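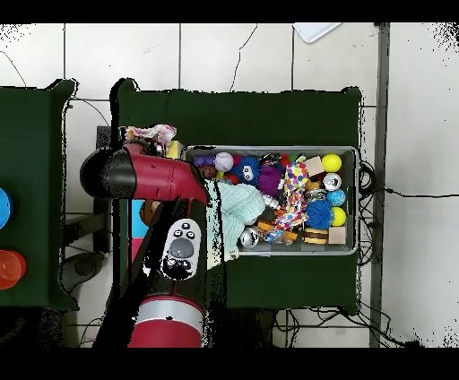 Sorcha Kavanagh says you can tell what kind of household you've walked into by asking where the balls go. I laughed, and then I thought about my own house, where the balls go under the couch and stay there until somebody moves.

Sorcha runs Mindby, the toy-lending room over the bike shop on Punar Street, and I'd been meaning to sit down with her since August. She has 646 toys on the books and 21 shallow metal trays to keep the small ones in, and I wanted to know how on earth she does it (I have two kids and one toy box and I'm losing).

"Small things are the whole job," she told me, pouring coffee into a mug with no handle. "A dollhouse, fine, you put it on the floor and there it is. A googly-eyed puffer ball is a different matter. It weighs nothing, it rolls, and the kid who loves it will know within ten minutes that it's gone."

I asked why trays, when every magazine I've ever read tells me to buy bins with lids. She made a face.

"Lids! I had lids for a year. Kids don't look under a lid. They tip the thing over. With a low tray you can see down to the bottom, more or less, and a three-year-old can get a hand in there."

More or less is right. Her mixed trays are packed. A baseball will be in with fuzzy balls, spiky rubber balls, tennis balls, wooden cubes, a toy that looks like a sandwich cookie, and I figured she'd be itching to sort it all out while we talked. She wasn't. She likes them mixed.

"I used to sort by kind. All the balls together, all the blocks together. It looked gorgeous and they got bored! Now I go for how it feels. Fuzzy next to smooth, something hard next to something squashy. A kid will sit there with a tennis ball in one hand and a shiny silver one in the other for the longest time."

And the aluminum can? She grinned at that. Cans are on the list, along with scraps of fabric, and she's had a few parents raise an eyebrow over it. She checks the edges with her thumb and throws out any that feel sharp.

"Half of what they want is kitchen stuff anyway. And cloth, they all want cloth. Polka dots go out more than anything. I've got a knitted one in mint green that gets borrowed as a blanket, a cape, a lake."

The cloths get washed at home, in her own machine, with the plain soap she buys from Kotian because it doesn't smell of anything. Hard toys get wiped down when they come back. The fuzzy ones are a pain, she admits, and she does those by hand in the sink while she listens to the radio.

I wanted to know what she'd tell someone like me, starting from the couch situation.

"Get one tray. Put it on a table instead of the floor, a dark table if you've got one, so you can spot what's fallen out. Fill it and when it's full, stop. If something new comes in, something else goes up on the shelf for a while."

How long is a while? "Till you've forgotten about it," she said.

She's hoping to take over the back half of the floor, another 600 square feet, and put in a sewing corner. Tukadow, the fabric store across the street, has promised her their remnants. Then a little boy came up the stairs wanting to trade in a purple something, and she had her glasses on and the book open before I'd found my coat.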